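Encombe packing room takes on household returns

Encombe has begun sorting returned household goods at its Tatura packing room, the firm confirmed in December. Spray bottles and other small household items are now tipped into open grey bins, checked and packed again for sale. The room handled 3186 returns in its first month — 1694 of them went back on the shelves.

"The bins get scuffed and dusty, so we wipe them down at the end of a shift," said Uzma Swati, who runs the room.

A second line will open at Hoani in the spring. Press contact: Kylie Cartwright, Encombe.

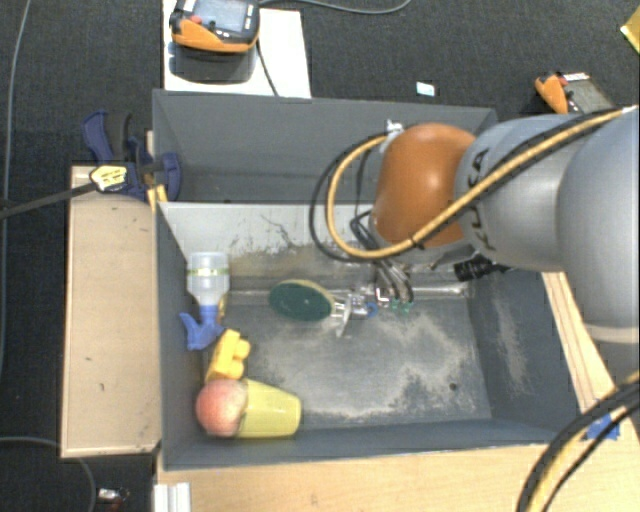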